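Clearing a finger that won't close

If a Brovska gripper stops partway and the log shows fault 230, the finger pad has usually crept forward on its mount.

Switch the tool off first. Loosen the pad, slide it back until it's flush, then retighten. Cycle it empty before going back to tidying - a half-closed grip drops soft rubbish.

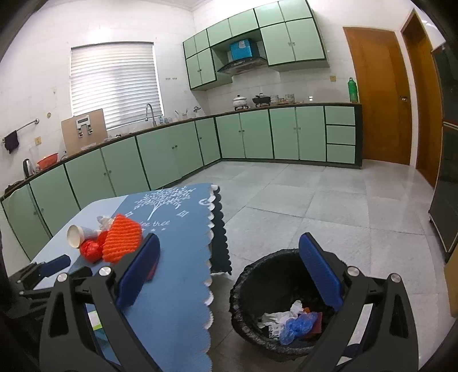

Can I keep working with the fault showing?
Stop until it's cleared, as the motor can overheat.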